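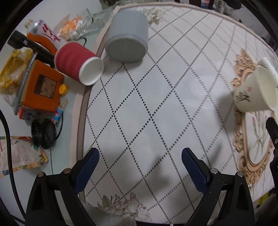

4. Rules for recording sessions

4.1 Why the rules were rewritten

The first version of our handling rules ran to four pages and was followed, as far as we can tell, by its author. It had been drafted at Caratstead during a quiet November and assumed an operator with three hands, a spirit level and no wish to go home. Operators recording with the hand-held gripper at the Jendus site kept to the parts they could remember, which were mostly the headings. We therefore went through the 309 sessions recorded under the old text and asked of each rule whether anyone had obeyed it, and whether the data were any worse when they hadn't.

Most of the rules did not survive. The requirement for a plain grey work surface went first. It had been broken in 153 sessions, and the policies trained on those sessions were no clumsier than the rest. Patterned cloths, printed flowers and the ordinary clutter of a shared table are now allowed without a form. The form has been withdrawn, to the distress of Rosaura Espinoza, who designed it.

4.2 Rules kept

Rule 1. Open the jaws fully before the first approach. A half-open start saves a second and costs the whole recording, as the opening width is used to check the calibration.

Rule 2. Cups may stand, lean or lie. They may not be put upright between attempts unless the task says so. Operators are tidy people and this rule is broken by instinct.

Rule 3. Printed objects on a cloth are not objects. The task sheet must name its target in words that a printed bouquet could not satisfy. "Pick up the flower" has been retired.

Rule 4. Keep cables clear of the jaws' path. Where they lie otherwise is left to the operator's conscience.

4.3 Labelling

Each recording gets one label for the starting layout and one for the outcome. The Hoarau scheme, which we used until last year, offered eleven outcomes, among them "partial success" and "qualified partial success". Two labellers given the same recording could be relied upon to disagree, at length and in writing. We now use three: done, not done, and stopped by the operator. Figure 3 shows a starting layout with several cylindrical items on the cloth and the jaws open and empty, as Rule 1 asks.

Of the 1798 recordings relabelled in this way, very few needed a second opinion. The Rosier annotation tool still displays the old menu, and labellers are asked to ignore it.

Figure 3. Starting layout on a patterned cloth, with the gripper jaws open. A red paper cup lies across the left border of the cloth, and a cream one leans at the right.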